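Feeding a Small Plot — notes for the Ekley allotment evening
Mutua Ndung'u, Jun 4, 2023

Slide 1. Say hello, thank Ekley for the hall. I have 15 minutes, questions after. My plot is number 41, next to the water tank, clay on one side and builders' rubble on the other.

Slide 2. Start with the soil test. I sent mine off in February and the potash was low, which I hadn't guessed from looking at the plants. Pass the sheet round. Explain the three letters: N for leaf, P for root, K for flower and fruit. Most people in the room will know this, so keep it short.

Slide 3. Nitrogen. Leafy crops want it early and it washes out in heavy rain, so little and often. Read the label for the percentage before you weigh anything out. A strong feed used like a weak one will scorch seedlings — tell them about my leeks.

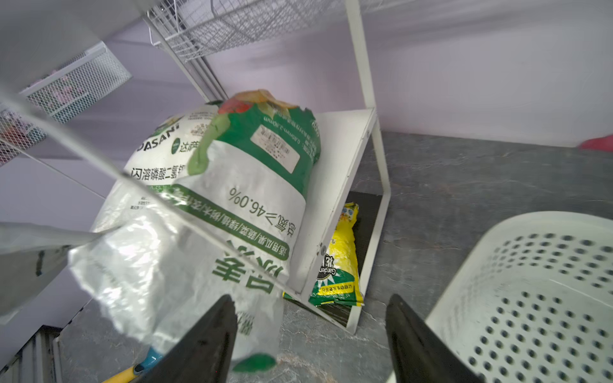
Slide 4. Compost. It won't give you much nitrogen in the first year, but the clay side drains better for it. I put on 2 barrows per bed in autumn and leave it on top. Mention that Ogbonna on the lower path digs his in and gets good carrots, so there is more than one way.

Slide 5. Storage. Keep it dry, off the floor and closed, with the label still on. Don't tip it into old drinks bottles. Gloves when handling.

Slide 6. Tomatoes. Switch to a high potash feed once the first truss has set. Pause here for the Olico people, they asked about grow bags. Then questions.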